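Subject: Re: [flinesmont-desks] Tray height on the Camar pine desk
From: Lanying Cui
Date: 2021-03-06

On the January thread, Meng wrote:
> Does the tray clear a full-size keyboard? And is
> the hutch fixed, or can it come off for the move?

The hutch is bolted at the back with two bolts and lifts off once they are out. Clear the cables first.
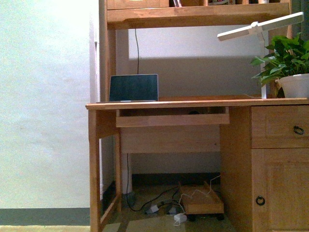
Desk with hutch, keyboard tray slightly out.

Tray measurements: 541 mm wide inside the runners, 80 mm from tray to underside of desktop. A full-size keyboard fits - a tall wrist rest may not.

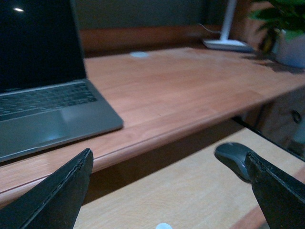 I keep the laptop on the top and use the tray for paper. The tray wood is paler than the desktop, so anyone refinishing should test the stain on both. 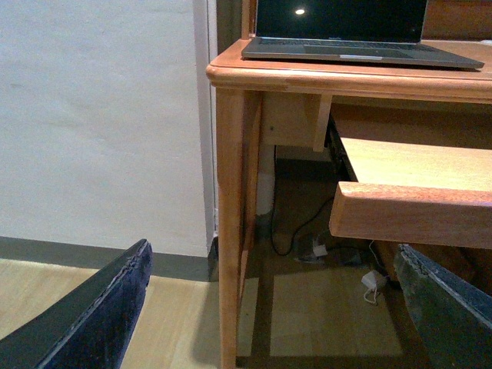

1 min read

Runner travel is 400 mm. Wax the runners, don't oil them. The Savimcombe replacement set needs 50 mm screws at the rear, which are not in the bag.

Lanying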